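Werninby Heating Controls
Installer and Owner Guide for the Szekeres 220 Room Thermostat
Section 6: Fitting the thermostat and first start

Issue of 2 Aug 2025. It replaces the July issue, in which steps 7 and 8 were printed in the wrong order.

Read the complete section one time before you start. The work on the wiring center must be done by a qualified person. The owner can do the pairing and the settings in 6.4 and 6.5 without help. 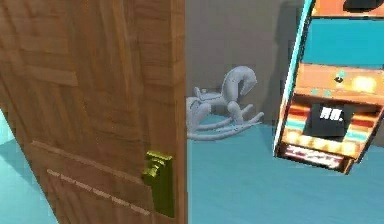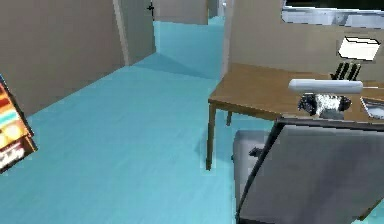 6.1 Choosing the position

1. Choose an inside wall in the room which is used most. A hall is acceptable if it has its own heating circuit.

2. Mark the position at 58 inches above the finished floor. If a person in the home uses a wheelchair, a lower position is permitted, but please check the local rules first.

3. Keep the thermostat away from direct sun, lamps, televisions and the warm air from a kitchen. Heat from these things gives a false reading, and the room will then stay too cold.

4. Do not put it behind a door that stands open for most of the day, or behind a curtain or tall furniture. The air must move freely around the case.

5. Check that there are no hot water pipes inside the wall at this place.

Note: If the wall is hollow and you feel cold air coming out of the cable hole, close the hole with a small amount of sealant before you fit the back plate.

6.2 Fitting the back plate

CAUTION: Switch off the power to the heating system at the main isolator and lock it. The wiring center has two supplies in many homes. Test both of them.

6. Press the tab under the case with a flat screwdriver and lift the front part away. Do not turn the screwdriver, the tab can break.

7. Hold the back plate on the wall with the arrow pointing up. Use a small level and mark the two holes.

8. Drill the holes, put in the plugs and tighten the screws by hand. A power tool can bend the plate, and after this the front part will not close correctly.

6.3 Connecting the receiver

The thermostat works by radio and has no cables. The receiver must be connected at the wiring center.

9. Remove the cover of the receiver. Keep the screw in a safe place.

10. Connect the supply to terminals L and N. Connect the earth wire to the parking terminal. The receiver does not need it, but it must not hang loose.

11. Connect the switched output from terminal 3 to the zone valve or to the boiler input, according to the wiring plan in Section 9. Terminal 2 stays empty in a heating-only system.

CAUTION: The output of the receiver is at supply voltage when it leaves the factory. If your boiler needs a voltage-free contact, remove the link between L and 1 before you continue. The boiler control board can be damaged if this link stays in its place.

12. Put the cover back, then switch on the power. The red light comes on for a few seconds and goes off again. If it stays on, go to 6.6.

6.4 Pairing

13. Put the two batteries into the thermostat. Look at the plus and minus signs in the battery space. Do not use rechargeable batteries.

14. Hold down the button on the receiver until the green light blinks slowly.

15. On the thermostat, press MENU, go to LINK and press OK. Keep the thermostat in the same room as the receiver during this step, but at least one long step away from it.

16. Wait until the display shows DONE. The green light on the receiver now stays on.

17. Carry the thermostat to its back plate and close it. You must hear a click.

Note: If you fit more than one thermostat, finish the pairing of the first one before you put batteries into the next one. The system accepts a maximum of 6 zones.

6.5 First settings

18. Set the clock and the day. The change to summer time is made automatically.

19. Choose the type of heating: RADIATOR, FLOOR or AIR. With FLOOR the thermostat makes longer and slower heating periods. The room can need a full day before it becomes stable, so please do not change the setting again in this time.

20. Set the upper limit. The factory value is 78 °F. In homes with small children or elderly people, speak with the owner before you change it.

21. Turn the wheel up until the flame sign comes on the display. Go to the boiler and check that it starts. Then turn the wheel down and check that it stops.

6.6 If something is not right

Red light stays on: the receiver has no link with a thermostat. Repeat steps 14 to 16.

Display shows E2: the batteries are weak. Change both together.

Flame sign is on but the boiler does not start: check the fuse at the wiring center, then the link described in 6.3. If the boiler has a frost or service lock, see the manual of the boiler.

Heating works but goes off during the night: the Stenmont program is active. It is the night program and is switched on at the factory. You can change the times under MENU, PROGRAM, or switch it off completely.

For spare parts, write to the Werninby office in Prernbridge and give the number from the label inside the front part.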